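Ticket : étiquettes linge, décalage du stock après mise à jour Cerine
Statut : résolu, sous surveillance
Priorité : haute puis normale
Ouvert par : Elvia Chávez (Résidence Ledesma, lingerie)
Pris en charge : Ziad Mansour, support Cloteck
En copie : Halima Okoro, Marisol Espinoza

07:40 Elvia Chávez
Bonjour, depuis la mise à jour de cette nuit le stock de linge ne tombe plus juste. Cerine m'annonce 100 housses de couette disponibles, on en a beaucoup moins sur les étagères. Pour les draps plats c'est l'inverse, il dit rupture alors que l'armoire est pleine. Les étages attendent leurs chariots. Merci de rappeler vite.

07:52 Ziad Mansour
Bonjour Elvia, bien reçu. Questions en vrac :
- quel lecteur, le fixe du quai ou la douchette ?
- message d'erreur ou pas ?
- les taies aussi ou seulement housses et draps ?
Ne faites pas d'inventaire manuel pour l'instant svp, ça écraserait l'historique.

08:05 Elvia Chávez
Lecteur fixe. Pas de message, voyant vert. Les taies ont l'air bonnes. Les serviettes aussi. Trop tard pour l'inventaire, une collègue en a lancé un à 7 h, elle l'a arrêté en cours de route.

08:11 Ziad Mansour
OK, noté. Inventaire interrompu = session ouverte côté serveur. Je la ferme à la main. Redémarrez le lecteur du quai pendant ce temps (bouton arrière, 20 secondes, pas moins).

08:30 Elvia Chávez
Redémarré. Pareil. Rescanné un chariot de draps plats, ils sont entrés en housses de couette !!

08:34 Ziad Mansour
Ah. Donc c'est pas le lecteur, c'est la table des articles. Vous pouvez m'envoyer la fiche article de la housse, celle de l'écran Paramètres > Familles ?

08:49 Elvia Chávez
Fiche exportée en PJ. 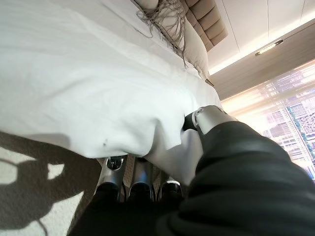
Couette blanche, oreillers beiges, tête de lit capitonnée.

Ça c'est le bon visuel, il n'a pas bougé. Par contre le code à côté n'est pas celui d'avant je crois, le nôtre finissait par 4.

09:02 Ziad Mansour
Confirmé. Visuel OK, code faux. Dans l'export, la famille COUCHAGE pointe sur le code des draps plats et inversement. Les deux lignes ont été permutées à l'import. Je regarde si d'autres sites sont touchés avant de corriger, sinon je risque de casser chez quelqu'un d'autre.

En attendant, contournement :
1. passer le quai en mode « réception libre »
2. scanner les chariots normalement
3. ne PAS valider le rapprochement en fin de lot
4. noter le numéro de lot sur papier
Les lots resteront en attente et je les rejouerai après.

09:20 Elvia Chávez
Le mode réception libre est grisé chez moi.

09:23 Ziad Mansour
Droits insuffisants, normal. Marisol peut l'activer avec son profil responsable. Elle est là ce matin ?

09:41 Marisol Espinoza
C'est fait, mode activé. Je signale au passage que la blanchisserie (Musby) nous livre à 11 h et que leur bon de livraison est rapproché automatiquement. Si le stock est faux ils vont nous facturer des pièces manquantes, on a déja eu le coup en mars et il a fallu des semaines pour obtenir l'avoir. Je ne veux pas recommencer.

09:48 Ziad Mansour
Compris. Je suspends le rapprochement automatique Musby pour votre site. Il faudra signer le bon papier et me l'envoyer scanné. Je passe en niveau 2.

10:15 Radymyr Tymoshchuk (niveau 2)
Repris. Cause trouvée : le script de migration trie les familles par libellé au lieu de l'identifiant. Sur Ledesma deux libellés ont été renommés à la main (« HOUSSE CTE » devenu « COUCHAGE »), d'où la permutation. 6 sites ont des libellés modifiés, Ledesma est le seul où l'ordre change. Pas d'impact ailleurs.

Correctif prévu en deux temps : remise en place des codes, puis rejeu des lots en attente. L'inventaire partiel de 7 h est annulé. Besoin d'une coupure de 20 minutes. Possible avant la livraison ?

10:19 Marisol Espinoza
Oui mais tout de suite alors. Après 11 h c'est non.

10:22 Radymyr Tymoshchuk
Coupure lancée.

10:44 Radymyr Tymoshchuk
Codes remis. Vous pouvez scanner un chariot de draps pour vérif ? Un seul.

10:51 Elvia Chávez
Draps entrés en draps. Housses testées dans la foulée, ok aussi. Par contre le total housses affiche encore 100.

10:53 Radymyr Tymoshchuk
C'est le cache de l'écran. Se déconnecter, se reconnecter. Si toujours 100, vider le cache du navigateur.

10:58 Elvia Chávez
Déconnexion suffit pas, vidé le cache, c'est bon. Le chiffre colle avec ce que je vois en rayon.

11:35 Marisol Espinoza
Livraison Musby reçue, bon papier signé, scan en PJ. 4 lots en attente chez nous, numéros sur le scan, en bas à gauche. Désolée pour l'écriture.

11:50 Ziad Mansour
Lots rejoués, les quatre sont passés. Le 3e avait un doublon (chariot scanné deux fois), supprimé. Bon Musby saisi à la main, aucun écart. Rapprochement auto réactivé, mode réception libre coupé.

13:10 Halima Okoro
Je lis le fil après coup. Deux demandes : être prévenue la veille quand il y a une mise à jour la nuit, on n'a rien reçu. Et savoir si on a encore le droit de renommer les familles, parce qu'on comptait le faire pour les peignoirs.

13:32 Ziad Mansour
Pour la première, vous n'étiez pas dans la liste de diffusion, je vous ai ajoutée avec Marisol. Pour les peignoirs, attendez le script corrigé svp. Radymyr l'a mis dans la prochaine version, je vous fais signe sur ce ticket.

13:36 Halima Okoro
Ok merci.

16:05 Ziad Mansour
Contrôle de fin de journée : pas de nouvelle permutation, totaux stables sur draps, housses et taies. Je laisse le ticket ouvert jusqu'a la prochaine livraison Musby. Elvia, si un chariot entre dans la mauvaise famille, ne rien valider et m'appeler directement.

16:12 Elvia Chávez
Ça marche. Les étages sont servis.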